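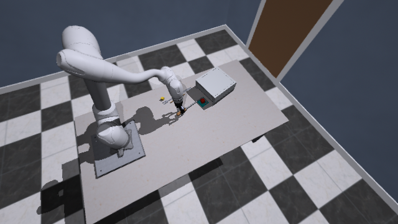

Last changed: August 5, 2023

Blog > Shop Floor > Buying Things > Do we need the arm

Print this page | E-mail this page

I have spent most of the summer with one spreadsheet, and the spreadsheet is about whether our shop in Trestelholm should buy a robot arm. I still think the answer is no, or at least not this year, and I want to get my reasons written down before the next sales call softens me up.

The simulation is where everybody starts now. You get a white arm on a long gray table, a checkered floor, a small yellow cube, a box, a red button to push. Very clean. I like simulation, I use it, and it has saved me from at least one dumb purchase (a gantry, I'll spare you). But the floor in our back room slopes toward the drain and the simulated one doesn't, and I have yet to see a simulated floor with a drain in it.

What I wanted to know going in was simple. We do a lot of small-batch work where a person picks a part, sets it in a fixture, presses a start button, waits, and takes it out again. It's boring and it's hard on the wrists. Could an arm do that, and what would it cost us once everything was added up?

The quote from Malý was the nicest looking. It had the arm, the controller and a gripper, and then a line that said "integration, as required," with no number next to it. I asked for a number. I got a phone call. On the phone I got a range so wide you could park our delivery van in it. The Gredo quote was uglier and longer and I trusted it more, mostly for the page of extras at the back. Spare fingers for the gripper, 2,000 dollars a set. I had budgeted nothing for fingers. I had been thinking of the gripper as one of those things you buy once, like a bench.

So now there's a row for fingers. There's also a row for a guard, a row for running a new electrical drop, a row for the mounting plate, and a row I named "somebody's time," which I keep changing. Unai Villanueva put in a similar setup over in Rustenholm and was kind enough to let me stand around and ask rude questions for a morning in April. His first plan gave 2 weeks to getting it running. It took 18. Most of that went to parts that didn't arrive the same way up every time, and to a button. The machine the arm was supposed to tend had a start button made for a human thumb, and the fingers kept landing a hair to one side of it. They ended up wiring around the button completely, and that meant the machine's maker had to come out and bill them for it.

I think about that button a lot when I watch demos. In a demo the button is big and red and sits by itself on a little teal panel, exactly where the software was told it would be. Ours is recessed, has a cracked cover, and is mounted sideways. I measured it and sent the drawing to both vendors. One wrote back "should be fine." Should be fine is going in the spreadsheet too, as a cost.

To be fair to the simulation people, it did answer one question for me. I'd been planning to put the arm at one end of our long table, where there's an outlet, and have it reach along to the middle. Seeing the same sort of layout on screen made me go back and check what was left over. With the arm at that end, a person could still work the far end, but they'd be standing inside its swing on one side and up against the wall on the other. So either we buy a second table or we move the outlet. I priced both. The table is cheaper and there's no place to put it.

Then there's the payback number. Malý's sheet says 30 months, and to get there they have the arm working almost every hour we're open. We don't have that much of this work. When I plug in our real hours the payback slides out past the warranty, and I stopped scrolling.

My current plan is a rolling cart and a better fixture, with a foot pedal in place of the button. It's dull, but it comes out of the regular tool budget and I don't have to sign anything with "as required" in it. I've also asked both vendors whether they'd rent us an arm for a season. Gredo said they'd look into it. Malý sent me another brochure.

If you run a small shop and have bought one of these and still have the real invoices, all of them, including the electrician, I would like to hear from you. I'm less interested in the videos.

I'll update the numbers when the rental question gets an answer. The pedal is on order.

Contact | Copyright, all posts by the author | Back to top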